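July 2021 - Burnow rooms, gripper rules, my own notes first

Went through the Jurum practice sheet again before touching anything. It runs to 125 rules, and I'd bet most of us follow the same handful and sign for the rest. The Urnenov people want us to adopt it whole by August. I'm not convinced, so I'm writing down what I think holds up in a furnished room.

Speed limit. The sheet says 400 mm/s for the arm anywhere in the room. Fine for open floor. Next to furniture that somebody wants back unscratched it's far too fast, and the sheet has no separate figure for it. A single limit is easy to audit, which I suspect is why it was chosen.

Clearance. The rule asks for 5 cm between the finger linkages and any "fixed obstacle." Does bedding count? A duvet moves, so by the letter it doesn't, and a pad can press into it all day without breaking a rule. A bedpost does count. So if you reach for the post on purpose, are you in breach the moment the fingers pass either side of it? Kumsa say no, a target stops being an obstacle once it's named in the task. I can't find that anywhere in the text. They may be right, but I'd like it in writing.

Cables. "Floor to be free of trailing leads within the working area." Good rule, and the one most often ticked without anyone looking down. Ours run across the carpet in a tangle, black and white together, with a power adapter lying among them. I'd sooner record that as a fail than redraw the working area until it passes - I've seen that done.

Force check. The sheet wants the pads retested every 2,000 closures. Where does the number come from? No source given, no pad material mentioned. Carved, glossy wood and a cardboard box surely don't wear a pad the same way. Keeping the interval for now, but looking at the pads by eye as well.

Still to settle:

- Who signs when a rule can't be met. The sheet assumes it always can.
- Whether the wrist view goes in with the checklist. I say yes, every time, taken at the approach and with the room left as it is.
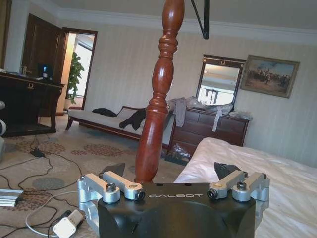
- Wording for turned or carved targets. "Grip on a flat or regular face" is no help on a post that's all rings and collars with a long taper. I'd write: name the section to be gripped, and stay off the narrow parts. Sending that to Jurum with the cable fail attached.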